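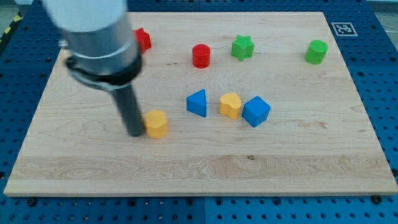
Wooden toys after second-hand, how do you clean yours?

kumesdale_mum
20 January 2021
Got a big bag of wooden blocks and puzzles from the Oletthorpe swap page. Smell a bit of someone's loft. Youngest puts everything in his mouth. Can I just bung them in the sink?

rurico74
No!! Don't soak them. Did that with a set of ours, swelled up and the paint came off in flakes. Damp cloth, drop of washing up liquid, wipe, dry straight away.

Tahira Orakzai
Vinegar and water, half and half. Cloth not spray. Then leave on a towel overnight, turn them in the morning. Smell goes once they're dry.

pegs_and_pans
Vinegar did nothing for loft smell here. Bicarb in a lidded box, toys in, leave for a week. Bit of a faff but it worked on my nan's old dominoes.

rurico74
A week?? With a toddler asking where his blocks are

pegs_and_pans
Hide the box then :)

Jasmina Vasić
Would worry more about the paint tbh. If they're old and chipped, and you dont know where they came from, I wouldn't let a baby chew them at all. Clean or not.

kumesdale_mum
Seller said bought new, no chips I can find. One puzzle tray has a rough edge tho

Jasmina Vasić
Fine sandpaper, go with the grain. Wipe the dust off after. Leave the painted bits alone.

Tahira Orakzai
Not radiators for drying btw, ours cracked right down the middle

kumesdale_mum
Ok damp cloth tonight, bicarb if they still pong. Ta all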